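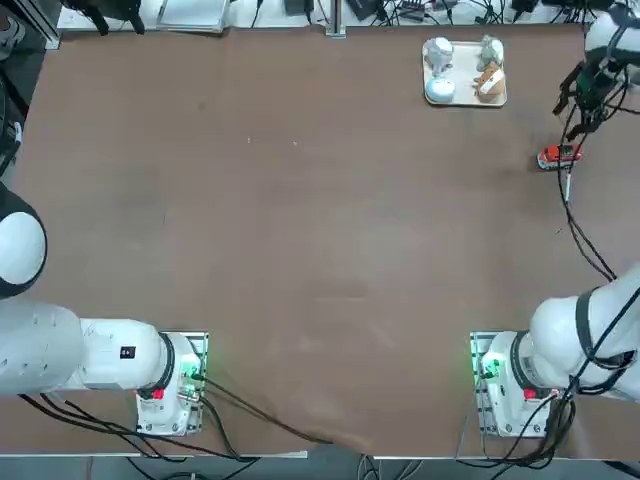 A brown top with a few faint scuffs, and a cream-colored tray for the small stuff.

Small toys on the big table: what works at our place

Our table does everything. Homework, bread dough, bike parts, and a whole traffic jam of little cars by late afternoon! I used to spend the last stretch before dinner hunting for tiny animals under the napkins, and I love how much easier it has gotten with a couple of cheap habits.

First, give the little things a tray. A shallow one with a rim is best, and pale is better than dark, as you can spot a stray bead in it right away. Carry the whole tray to the shelf when the plates come out. My neighbor Jaqueline Pacheco keeps 2 going and swaps them every other week, and her kids greet the "new" one like a birthday.

Next, the scuffs. Start with a damp cloth and one drop of dish soap, wiping along the length of the table. If a mark stays put, try a paste of baking soda and water on a fingertip (test a hidden corner first!), rub lightly, rinse, and dry with an old T-shirt.

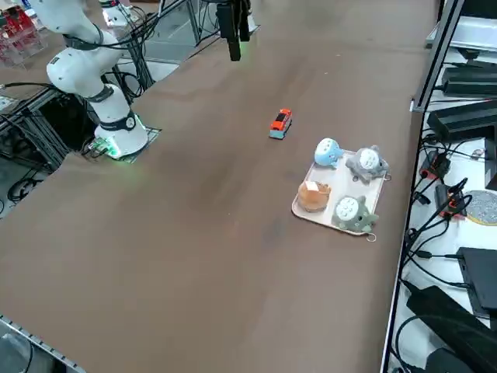

Crayon takes a little longer. I lay a warm, wrung-out cloth over it, count to 90, then scrape with an old library card held almost flat. Go slow and don't press. Sticker glue comes up with cooking oil, left on while you make a cup of coffee, and then the soapy cloth again to get the grease off.

For washing plastic toys, a bowl of warm suds and a soft toothbrush get into wheel wells beautifully. Keep anything with batteries out of the bowl and wipe it by hand. Stand cars on their noses on a towel so the water runs out, and leave them overnight.

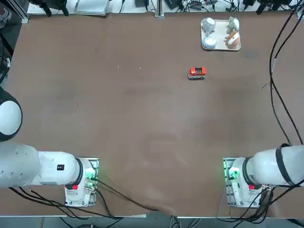

Four little figures in the tray, toy bus still out on the table.

Felt dots under the tray are worth the five minutes too. Cut them from an old slipper, stick them at the corners, and replace them when they go flat. Mine lasted until February.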